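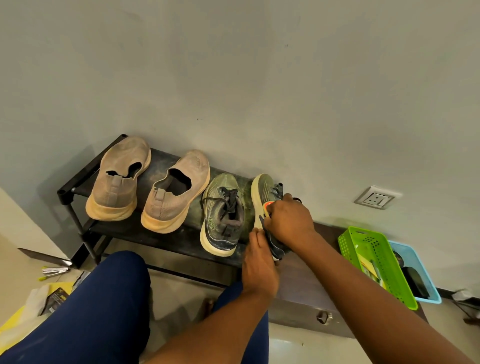
図1 靴の置き場の例(2段の黒い靴棚)

雨の日の玄関はなぜにおうのか ― 学生アパートの湿気しらべ 期末レポート

えーと、まずテーマを決めたいきさつから書きます。最初は「商店街の看板の色」をやるつもりだったんですが、下見に行った日が大雨で、帰ってきて玄関のドアを開けた瞬間、もわっとしたにおいに負けました。これはもう玄関を調べるしかないな、と(笑)。先生にも「身近でいいんじゃない」と言ってもらえたので、そのまま突き進みました。

調べた場所は、私が住んでいるVeltportの学生アパートと、電車で少し行ったFliltsteadの古い下宿の2か所です。Veltportのほうは建物が新しめで、玄関が狭くて窓なし。Fliltsteadのほうは土間が広くて、引き戸のすきまから風がすーすー入ってきます。冬はつらそうだけど、湿気にとってはどうなんだろう、というのが出発点でした。

測り方はシンプルです。湿度計を玄関の床から80センチの高さにつるして、11月のあいだ自動で記録させました。使ったのは研究室の先輩たちが作った「Inga」という記録ソフトで、最初の設定でつまずいて半日つぶしましたが、動き出してからはほったらかしでOKでした。集まったデータは両方合わせて2,482件。表計算ソフトに貼りつけたときは、スクロールしてもスクロールしても終わらなくて、ちょっと感動しました!

グラフにしてみると、Veltportの玄関は雨が降った日の夜にぐっと湿度が上がって、朝になってもなかなか下がりません。Fliltsteadは上がり方は同じくらい急なのに、下がるのが早いんです。引き戸のすきま風、えらい。ただ、Fliltsteadは晴れの日でも夕方にじわっと上がることがあって、これは台所が玄関のすぐ横にあるせいかなと思っています(鍋の湯気説)。台所の換気扇を回した時間を記録していなかったので、ここは推測のままです。すみません、完全に計画の甘さです。

においのほうは、点数をつけるのがとにかく難しかったです。毎朝7時に玄関に立って5段階でメモしたんですけど、3日目くらいから鼻が慣れてしまって、全部「2」になりました。なので、においの記録は参考程度に見てください。湿度が高かった翌朝に点数が上がる傾向は、最初のうちだけ見えています。

そのあと、対策も試しました。新聞紙を丸めて靴に入れる方法と、Nosumskaという雑貨屋で買った炭の袋を置く方法です。炭の袋は予算オーバーぎりぎりで、レシートを見たら2,000円を超えていました。学生にはけっこう痛い出費……。結果はというと、玄関全体の湿度はどちらもほとんど変わらず。靴の中だけを測れる小さいセンサーがあれば違いが出たかもしれません。いちばん効いたのは、寝る前に10分だけドアを少し開けておくことでした。お金はかからないけど寒いです。

反省点は、2つの建物の条件が違いすぎたことです。築年数も広さも住んでいる人数もばらばらなので、「すきま風のおかげ」と言い切るのは無理があります。発表のときにも「同じアパートの別の部屋で比べたら?」と質問されて、ほんとにその通りだなと思いました。次にやるなら、同じ階の2部屋で、片方だけ換気を変えて測ってみたいです。梅雨の時期のデータもほしいし、下駄箱の扉つきと扉なしの比較もやりたい。湿度計は春まで借りられることになったので、とりあえず今も玄関につるしてあります。

当サイトでは、利便性向上のためCookieを使用しています。閲覧を続けると、Cookieの使用に同意したものとみなされます。 同意する 設定を変更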